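Vendham arm kit for sorting small stuff on a tray, worth it?
Posted by Quentin Caron, 17 Oct 2023

So I've been going back and forth on the Vendham arm kit for weeks now. I want it for a practice setup on my kitchen counter, picking things off a tray next to the sink. My stuff is a mix of hard toys, a sponge and a cleaning cloth. The seller's page only shows it lifting wooden cubes, which tells me nothing! Does the stock gripper cope with soft things too? And is the overhead camera bracket worth paying extra for?

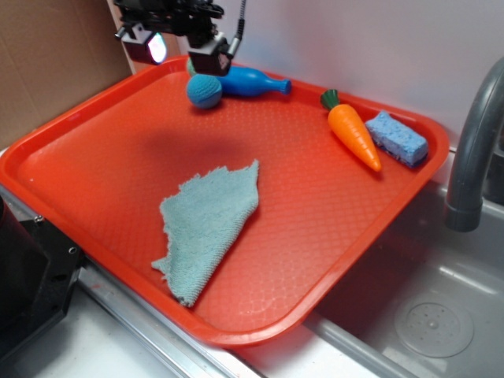
My budget is $1,000 all in, and I'd like to keep some of that for spare finger pads. I don't mind tightening screws but I really don't want to write code from scratch.

Nadège Guérin
I've had mine since September and I like it a lot (my husband less so, he wants the counter back). Hard round things like balls are easy once you slow the closing speed down. Sponges are fine too. Cloth is the pain — the fingers tend to slide over it if it's lying flat, so come in low and go for a fold or a bunched-up bit. I ran 188 picks on mixed items one weekend and got 164 of them, and nearly all the misses were cloth.

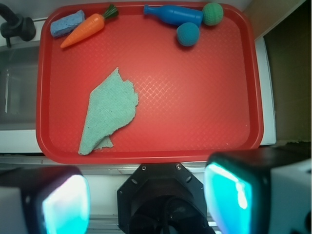 Get the wrist camera before you spend anything on the overhead one. From the wrist you get the tray and both fingers in one view, and lining up is so much easier that way. Watch for glare off a shiny tray floor, though. I turned off the light over my sink and the detection settled right down. No code needed for the basic pick routine, you just click through the setup and save your positions.

Régis Huet
Spare pads were $116 a set when I bought mine, so put that in your budget. Shipping was slow too.

Gaspard Aubert
dunno about Vendham but the Saseck one is cheaper. haven't tried it with cloth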